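Perrine Lebrun
May 15, 2023

Second week of moving my mother out of the house in Lildale and into an apartment in Pendenora. Writing some of this down for anyone who has the same job coming up.

14 replies 31 likes

We started too late. She told us in October that she wanted to go, and we all said there was plenty of time. Then the apartment came open and we had to answer within a week. If your parent brings it up, start that month. Do one closet.

2 replies 26 likes

Measure the new place before you decide what goes. We took Mom over there with a tape and wrote the length of every wall on a sheet of paper. The big dresser was out right away. She was fine with it once she saw the number. She had not been fine with it when I was the one saying so.

5 replies 40 likes

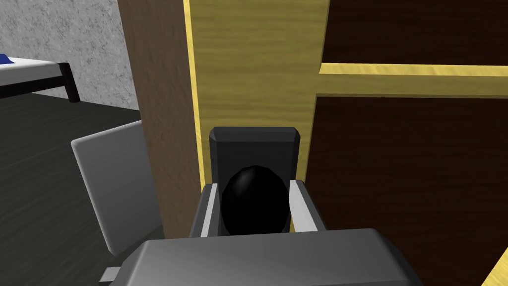 Paperwork took longer than furniture. She had 9 boxes of it. We kept tax returns for the last seven years, anything about the house, medical records and insurance. The rest went to be shredded. Check inside envelopes. We found two savings bonds in with old gas bills.

8 replies 52 likes

My brother and I made a rule that neither of us throws out anything of hers without asking. It slows you down a lot. We broke it once, over a bag of plastic lids, and it cost us an afternoon.

3 replies 37 likes

Movers: we got quotes from three companies and went with Oberholzer. They were in the middle on price, but they sent a person to walk through the house first. The other two quoted over the phone. Ask what they charge for stairs. Ask if they take the beds apart or if you do.

6 replies 19 likes

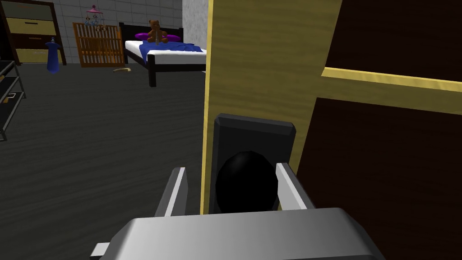
Change of address is a longer list than you think. Bank, pension, pharmacy, doctor, dentist, eye doctor, car insurance, voter registration, library, the church newsletter. The pharmacy is the one to do first. Hers can take up to 3 days to move a prescription.

4 replies 33 likes

Things that went to family: the good dishes, the sewing machine, the Christmas boxes. Things none of us wanted: the piano. Bernar, the secondhand place, would not take it either. A music teacher in Lildale is coming to look at it. If you have a piano, start with the piano.

11 replies 58 likes

She asked to spend the last night in the house by herself. My brother didn't like it. I told him to let her. She had her supper, called her sister and went to bed.

7 replies 94 likes

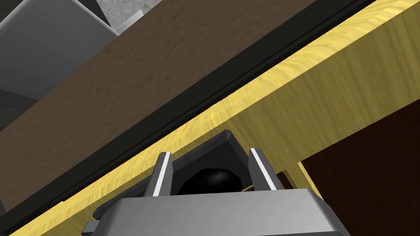

Under the light yellow tabletop.

9 likes

Next is the garage, then the cleaning, then the keys go back to the agent. She already has opinions about the mailboxes at the new building. I'll post again when the garage is done.

3 replies 45 likes 2 shares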